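Skatton Allotments and Gardens Society
Minutes of the October meeting, as written up by me, Elsie Treloar

Right, I'm doing the minutes again. I did say last time that I'd be glad of a turn off, but I was the one holding the pen, so you get my version. If I've got anything wrong, shout before the next meeting and I'll put it straight.

We started at 7.30 pm, or a bit after, as the tea urn was slow. Apologies came in from the Derov Lane end, most of whom were still getting their potatoes up before the rain.

Minutes of the last meeting

Agreed, with one change. I had written that the bottom tap was leaking and it's the middle tap. The bottom tap is fine. I've been to look at both and I've altered my copy.

Matters arising

The middle tap is still leaking. We had a quote in the summer for a new one and it was more than any of us liked, so the plan was to try a new washer first. The washer is now in and it still drips, though less. We'll leave it until the water goes off for the winter and then do the job properly while the pipe is empty. I asked whether the water could stay on a little longer this year for those of us with late leeks and the answer was that leeks can have a watering can like everybody else's. Fair enough, I suppose!

The gate code has been changed. Please don't write it on the back of the gate. Somebody did this with the last one.

Seed order

We went with Yammine again, and I know opinions are split on this. Their broad beans did very well for most of us and the beetroot came up like a carpet, but the parsnips were poor and three people got the wrong lettuce. I rang them about the lettuce (a very nice man, very sorry, had no idea how it happened) and they are putting in 2 extra packets for each person who got the wrong one. You'll have to sow them in spring like the rest of us, so don't go asking me for them at Christmas.

Order forms need to be back to me before the next meeting. Put your plot number on, please. Last year I had a form that just said "me, usual", and I did work out who it was in the end, but it took me two phone calls and a walk down to the far hedge to look at what was growing.

Onion sets will be ordered in bulk as before and split up on the hut table. We're getting 1,000 this time, which sounds like an awful lot until you remember that they all went in one morning last year and the latecomers had none. There was a longish talk about red ones. We're having some red ones.

Compost and manure

The manure from the stables is still free but they'd like us to fetch it now, as the lad who used to bring it has gone off to college. A trailer would be handy. If you have a trailer, or know a trailer, please speak up. Until then it's bags in the backs of cars, and I'd advise an old sheet, speaking as someone whose car still smells of August.

We also went over what can go on the shared heap. Cooked food can't. Bindweed can't, ever, not even "only a bit of root". Grass cuttings can if they're mixed in with something dry and brown, as a thick layer of grass on its own goes to slime and then I'm the one turning it. Torn cardboard is very welcome – take the tape off first.

Blight and slugs

A bad year for both. The outdoor tomatoes at the lower end went in August almost overnight, and the ones under cover lasted a few weeks more. We agreed that all the blighted stems should be bagged and taken home for the council bin, and that we'll have a go at a couple of the more resistant kinds next year and compare notes.

On slugs we had every remedy going, as usual. Beer, grit, wool, coffee, going out with a torch in your dressing gown. I'm a torch person myself. We didn't vote on it, and just as well, or we'd still be sitting there.

The hut

The roof felt needs doing on the north side before the frosts. The Plultasano heater has been looked at and passed as safe, and I have put a note beside the switch saying to turn it off when you leave. It does take a good twenty minutes to warm up, so the first one in should put it on and keep their coat on.

We still need to sort out the shelf of odd tools. Anything with a name on goes back to its owner, and anything without will be on the table at the next meeting for people to help themselves. I've already got my eye on the little hand fork.

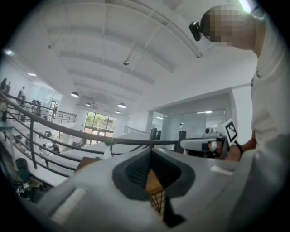 When should we plant the garlic?
Any time from now until the ground gets too cold and sticky to work, with the cloves pointed end up and a hand's width apart.

Open morning

We'll hold it in spring again, before the planting rush. Last year's plant stall sold out by eleven, so we want more tomato seedlings and fewer courgettes, as you can't give a courgette plant away by June. Cakes are needed too. I'll do my ginger one. Please label anything with nuts in.

Somebody asked about charging to come in and the feeling was no, leave a jar out.

Any other business

The path by plots 2 and 3 is getting narrow, and the blackcurrants are the main culprits. They'll be cut back once the leaves are off.

Spare rhubarb crowns are going free to a good home. See me, and bring a strong bag.

Bonfires are still not allowed before dusk, and the houses on the lane have been very patient, so let's keep to it.

We finished at 9.10 pm and washed up. The next meeting is in the hut at the same time next month, and would whoever took the blue teapot home please bring it with them.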